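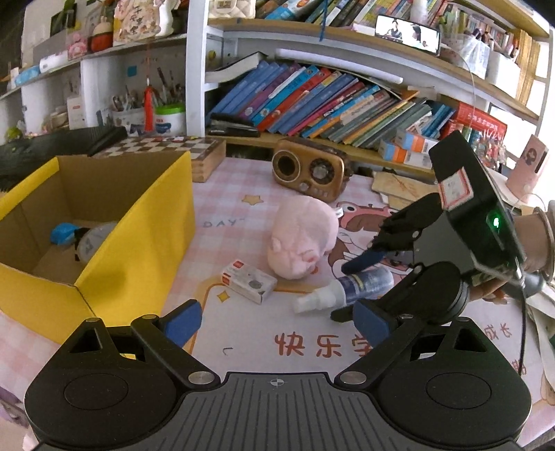 Department of Home and Consumer Studies — Student Projects

Print this page | E-mail this page

Clearing the Shared Table: Project Report

Karthik Patwary, Tharushi Herath and Afroza Sheikh
Project advisor: Zlatko Janevski

Our project looked at how small household things pile up on a shared table and how long it takes to sort them. We worked in the student lounge at Jastville from February on and logged 52 tidying sessions.

The table has a pink-and-white checked cloth with cartoon designs. The things on it are a mixed lot: a plush pig, a brown and gold retro-style radio, a small white box with red labels, a spray bottle. We sorted by use first and by size second. Soft items went in one bin and bottles in another — always with the cap checked before they were put away.

Over the whole project we handled 208 items. Most were easy to place. The radio was not, and it ended up staying out because people wanted it on the table. The printed cloth also slowed us down. Small boxes were harder to spot against the pattern, and Tharushi missed two of them in one session.

We would repeat the work with a plain cloth and compare the times. Seven sessions had no end time written down and were left out of the averages.

Contact: Rezaul Kumarasinghe, project office | © 2026 Jastville | Back to top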